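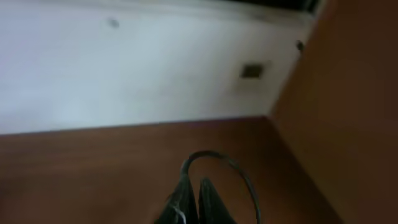 Aug 13, 2021

Quick one, have to be up early. Whole day on the cabinet task. Reaching into the corner, over and over, me on the remote, arm doing whatever my wrist does half a beat later. Pin-yu says stop fighting the lag. I say stop giving me lag.

Morning was bad. Kept coming in too steep and running out of room on the right, that brown panel is closer than you think when all you have is the wrist view. Everything soft and blurry in there too. White back, brown wood, you steer by the line where they meet and hope. Found I do better if I pick one mark on the white and hold it steady while I push in. There's a little square hole, used that all afternoon. Sebastião uses the wood edge. To each his own I guess.

Threw out 2 runs before lunch because I sneezed. Not kidding. The arm sneezed with me.

Lunch was leftover rice at the desk, Impi on the phone with the Gridville people the entire time. They want 400 good ones before we ship anything over. 400! Told her we should have said that number before I agreed to be the hands. She laughed, went back to the call.

Afternoon better. Tried it the other way for a bit, motors slack, holding the arm and walking it in by hand. Feels so much more natural, you can tell when you're brushing the panel becuase you feel it in your fingers. But my shoulder was dead after an hour and Yung-ching says the hand-guided ones have to stay in their own folder anyway. So back to the remote.

Cable bugged me all day, it loops up right over the fingers in the view and I keep reading it as part of the cabinet. Must ask Wing-sze if it can be tied back. Write that down somewhere that isnt here.

Last thing - the very last run was the nicest of the lot, slow and straight in, no wobble. Then saw I hadn't hit record. Went and sat in the stairwell for a minute.

Wrist sore. Need to call Mom back. Still no milk.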